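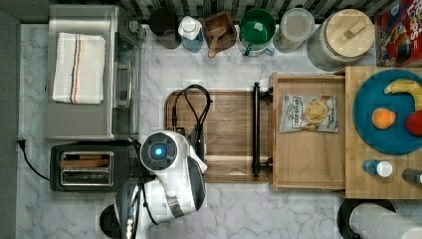
Counter Trials, Denatdale Kitchen

We spent a Sunday on the question every gripper catalog claims to have settled: can one pair of fingers handle ordinary kitchen stuff? The white arm with the camera at the wrist end got the job. Potato chips, a banana, an orange, an apple, a cutting board, a wooden scoop standing in its box. No foam cubes.

The brochure for the Prurnidden fingers says 600 grasps between adjustments. Botond Jakab kept the tally and stopped at 592, when the left pad started to creep. Close enough for a brochure, I suppose. I would still like to see their test objects.

The chip bag is the one I care about. Shiny packaging is hard on a camera, and a grip that holds an orange will crush what's inside a bag. The Abou Zeid fingers are softer and did better here - 11 clean lifts out of 12 - but they were hopeless on the small bottle lying on its side.

Cable routing is still a mess. The black coil rests on the cutting board whenever the arm reaches that way, and I don't believe any cycle count taken with a cable dragging on the work surface.

Prerkdale says its new controller will fix the wobble at full reach. They said that about the last one.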